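The Desk, Week Three

July 17, 2023

I have a dark desk now. I say this as someone who spent 2 years defending a pale one, on the grounds that pale desks are cheerful and show you where the biscuits went.

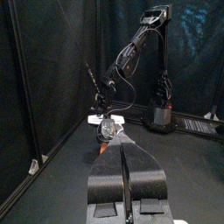
The trouble with a dark surface is that black things vanish into it. I own a great many black things. I didn't choose them, they simply arrive that way, along with the cables, which are also black, and which breed. Last Tuesday I spent a good part of the evening looking for a hex key that was under my own hand.

Orange, on the other hand, can't hide on it for long. Neither can white. So the new rule is that anything small enough to lose gets a bit of coloured tape, and anything I'd be sorry to lose gets orange. Femi Aliyu, who has the desk by the window and opinions about mine, says this makes my tools look like a primary school art cupboard. Femi also borrowed my orange-taped screwdriver in the first week and I got it back within the hour, so I consider the system proven.

The tidying itself has gone in stages. Stage one was buying storage. I know you are supposed to sort first and buy afterwards, but I was in Stuller on a Saturday and they had those little drawer units with 17 drawers, and I am only flesh. It came home on the bus on my lap. I labelled four drawers, got bored, and now have thirteen that are a surprise.

Stage two was screws. I had a tub of 500 mixed ones from Fagundes, bought during an optimistic spell, and it had been topped up since with strays from every flat-pack I've ever built. I tipped it out on a tray meaning to sort by length. After twenty minutes I was sorting by how much I liked them. The ones I didn't like are back in the tub.

Stage three is cables, and stage three is not going well. I bought a bag of Plirus ties, the soft kind you can undo, and did one whole bundle very neatly along the back edge. Then I needed the cable in the middle. You can guess the rest. My current thinking is that a cable wants to hang in a big lazy loop and that I should let it, so long as it isn't looping through my tea.

What I have managed is a clear middle. Everything that stays put is bolted or clamped down, and loose bits are meant to go home at the end of the day. By Friday there is usually one straggler left out, and I've decided one is fine. I leave it there over the weekend and it gives me something to achieve on Monday.

A reader asked after my last post about the lamp. The Jurnska one went back. It was a handsome thing but it lit the ceiling beautifully and the desk hardly at all, and matt black drinks up light as it is. I'm using the old clip-on from the bedroom until I find something better, which in this house means until about September of some year or other.

Next job is the shelf underneath. There's a box down there marked MISC 2 and I have no memory of a MISC 1.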